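The Millgate Hands Club

The Millgate Hands Club is a student robotics club at Millgate College, open to anyone enrolled on any course, and concerned almost entirely with the handling of soft and awkward household things. It was founded by Rebecca Cocco, then a second-year student of textile design, and Primo Fontana, a technician in the engineering workshop, who had met over a broken sewing machine and found that they shared an interest in why cloth is so very hard for a robot to pick up. The club is best known locally for the Illeo, its yearly contest, and for the long-running project called Zornik, on which most members work at one time or another.

History

The club began as a lunchtime reading group with a kettle and very little else. Its first machine was a single-jointed pincer made from a desk lamp, which could lift a handkerchief on a good day and which still hangs in the corridor outside the workshop. Meetings moved to the evenings in the second year, starting at half past five, and that has remained the custom ever since, much to the relief of members who have afternoon laboratories.

For a while the club followed the fashion of the time and entered wheeled-robot races, without much luck and without much pleasure either. The return to hands came with Samuele Gentile, who was elected chair and argued, at what older members remember as a very long meeting indeed, that a club with so many textile and nursing students in it ought to be doing something that made use of what they knew. The racing parts were sold to a neighbouring school for £200, and the money went on finger joints and replacement tendons.

Membership and teaching

New members join in October and are taken through the Grasso course, named after the café where its first lesson plan was written out on the back of a menu. It runs for most of the autumn term and assumes no knowledge of programming at all. Beginners first spend an evening handling objects themselves, with their eyes shut, and writing down what each finger is doing — an exercise that many of them find rather silly until they try to put the same thing into code a month later. After that they learn to move a hand slowly from one posture to another, then to close it gently, and finally to stop it closing.

Edin Bošković, who taught the course for several years, also wrote the handbook that goes with it. It is a friendly and somewhat rambling document, full of asides about gloves, bread dough and the packing of suitcases, and it is still given out in printed form. The chapter on fingertips is the most thumbed, and the club's own copy has had to be rebound with parcel tape. Later editions have a short section on looking after joint pins, added by Primo Cattaneo, together with a plea to return the small screwdrivers.

Zornik

Zornik is the club's name for its work on bags. The task sounds simple enough: take hold of a thin plastic bag with something soft inside it, keep hold of it, and do not crush or drop what it contains. Plastic film creases, slides and gives way under a fingertip, and it hides the edges of whatever is in it, so that a grasp which suits one bag may be quite wrong for the very same bag after it has been put down and picked up again.

Members keep a shared log of attempts. By the end of its first full year it held 863 entries, and by the end of the second 1,122 more had been added, each with a line or two in the writer's own words. Some of these are no more than "slipped", while others run on for half a page and take in the weather. The project has settled on a few working habits, among them a preference for pressing with several fingertips side by side when the film is loose, and for lifting only after the folds have stopped moving.
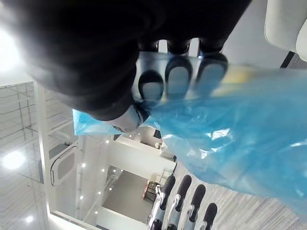

The Illeo

The Illeo is held each May and is the one event of the year to which friends and family are invited. Teams of two or three draw a task from a hat in the morning and show their best attempt in the afternoon. Past tasks have included folding a tea towel in half, drawing a sock out of a shoe, and passing a filled bag from one hand to another, the last of these being the favourite of the audience and the dread of nearly everybody taking part.

Marks are given out of 200, with half of them set aside for care and the remainder shared between speed and the written account. A team that works slowly and leaves its object just as it found it will therefore usually do better than a quick one that does not, and there is a small separate prize for the clearest description of a failure. Cocco has come back to judge on several occasions, and is known for asking contestants what they would have done with their own hands.

The afternoon closes with tea and a general tidying up, during which the hands are wiped down, their joints checked, and the bags sorted into those fit for another year and those that are not. Entries for the following year are opened on the same evening, and the list is kept on the workshop door next to the rota for the kettle.

See also: Grasso course; Tendon-driven hands; Handling of soft materials

Categories: Student robotics clubs | Robot hands and grasping | Clubs and societies of Millgate College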